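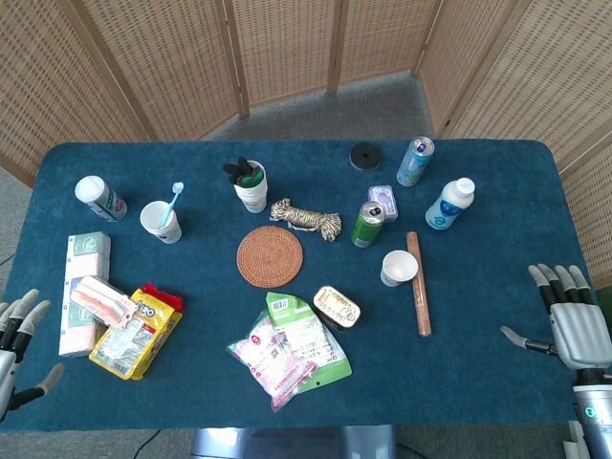
Dinghy Rigging and Tuning > Mast rake on club boats

halyard_lock
Our sailing school at Trostidholm is replacing the shrouds on its two-person training dinghies before the season opens in July. The old wires were a mix of lengths and nobody wrote down a baseline. I want one rake figure for the whole fleet so an instructor can rig any boat the same way. Measured masthead to transom on a tape, no mainsail, jib halyard tensioned. Is a single number realistic for hulls that have been repaired a few times, or am I going to be chasing it per boat?

leech_telltale
Per boat. Masthead to transom only tells you rake if the step and the transom are in the same place on every hull. On ours at Idstead the transoms have been rebuilt and the capping is thicker on some. Measure to a point you can trust, such as the keel line projected aft, and keep a card for each hull.

coldwater_mike
Disagree for a training fleet. Beginners can't feel 10 mm of rake. Pick a pin hole on the shroud adjuster, paint it, and go sailing.

leech_telltale
They can't feel rake. They can feel a boat that won't point because the rig is falling to one side. If you paint a hole, check port and starboard to the chainplates first.

halyard_lock
Checked side to side this morning on the first two. One is even. The other is out by 6 mm at the chainplates, which looks like an old repair to the gunwale. Mast step is tight on both.

With the new wires on the middle hole I get 2,722 mm from the black band at the gooseneck to the top of the transom on the even boat. I used the band as the upper point so the reading can be repeated without hoisting a tape.

coldwater_mike
The gooseneck band is a poor reference for rake. You are measuring near the bottom of the mast, so a large change at the top hardly moves the tape. Hoist it on the main halyard, lock the halyard, and read at the transom.

halyard_lock
Fair. The halyards have some stretch in them, so I was avoiding it. I could set the tape against the upper band first and then swing it aft.

coldwater_mike
Do that. Calibrate at the gooseneck with the halyard cleated, then don't touch the cleat until you have read the transom.

spreader_bend
What rig tension are you reading at? A rake number without a tension number is useless. Slack shrouds let the mast drop back when the mainsheet comes on.

halyard_lock
No gauge at the club. Going by hand: leeward shroud just slack upwind in a moderate breeze.

spreader_bend
Borrow one. It doesn't matter whether the gauge is accurate, only that the same gauge is used on every boat. Note the wire diameter on the card too.

leech_telltale
Seconded. Also put the crew weight on the card. We run slightly more upright for light juniors and drop one hole when the adults are out.

coldwater_mike
Now you have a matrix of settings for boats that get rigged by twelve-year-olds. It will last a week.

leech_telltale
Ours has lasted several seasons. The card is laminated and tied to the mast gate.

buv_race_officer
We went through this at Buvholm. Compromise that worked: one painted hole for teaching, a second mark for the junior race group, and a remeasure at mid-season. New wire settles. Budget for it, our last set of shrouds and pins came to over 700 and half the adjusters needed replacing anyway. Look closely at the holes for elongation.

halyard_lock
Three of the adjusters have oval holes. Replacing those before I measure anything else.

For now: tape on the main halyard, borrowed gauge, two painted marks, card per hull. The crooked boat gets its own pin positions port and starboard.

spreader_bend
Write the gauge model on the card as well. Someone will turn up with a different one.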